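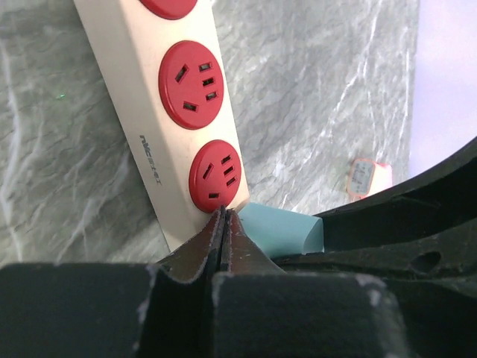
Jun 18, 2026. Workshop notebook, Ollent team (after-school robotics, plug-in task)

Second day on the plug task and I want to get this down before I forget what we changed. The rules for the Ellham meet say the arm has to put a plug into a socket of the judges' choosing, no human hands, three minutes on the clock. We've been treating it like one problem when it's really two: getting the fingertips to the right place, and then getting the plug turned the right way before it goes in. The red sockets on our strip have five openings each, two angled ones on one side and three short ones in a column on the other, so "find the red circle and push" is never going to cut it. The color gets us to the socket and then we still need the angle. Red on cream is a gift for the color filter though, so I'm not complaining!

What we did first: threw out the old circle finder and went with plain color plus a fit around the blob. The circle finder kept getting excited about shiny spots. The new one is dumber and a whole lot steadier. It does get confused when a socket is only half in view, because the middle of half a disc isn't the middle of the disc (obvious once you say it out loud, it took us most of an afternoon). For now it throws away any blob that touches the border of the picture. Crude, but fine.

Second thing was the strip angle. We had been setting the strip down square to the arm every time, which made us look much better than we are. The judges won't do that. So now whoever resets the run has to put it down crooked, any which way, and we take the long edge of the strip as the first guess for the rotation. Then the holes only have to correct that guess by a little. Much nicer than searching the whole circle from scratch.

Numbers so far. We have 2721 saved pictures from the wrist camera, which sounds like plenty until you go through them and see how many are almost the same picture. I pulled 356 that are really different from each other and those are the ones we're labeling. Label the center and the strip angle, skip the slots for now – the small ones take forever and everybody's clicks land somewhere different.

Ran the approach (no plug, just hover over the socket and stop) 16 times before cleanup. It was good on the middle socket, shaky on the one nearest the gripper. My guess is the fingers are so close to it that the exposure goes funny, or else the camera offset is a hair wrong and it only shows up at short range. Could be both. I redid the offset with the Kamside calibration sheet and got a slightly different answer from the one we've been using since January, so that's the first suspect. Somebody please check me on this, I did it twice but I did it tired.

Things that bugged me today:
The gray marble pattern under the strip has pale veins in it, and the edge finder likes those almost as much as it likes the strip. We can mask by color first, then look for edges. Haven't written it yet.
Fingertip grip tape. We're out.
The stop button on the left side sticks if you hit it at an angle. Hit it straight.
Coşkun branch of the code still has the old finger speed in it. If you pull from there, set the speed to 200 before you run anything, or you'll get the fast close and it is LOUD.

Next session: mask, then edges, then the hover test again on all the sockets with the new offset. If the near socket settles down we try with a real plug in the fingers (strip not connected to the wall, ever, that rule stands). If it doesn't, I want to try backing the arm up a bit and taking the last look from higher, then going down blind. Feels wrong but I think it might do better.

Laptop is on the charger in the cabinet. Log files are in the folder with today's date, the first two runs are junk, skip them.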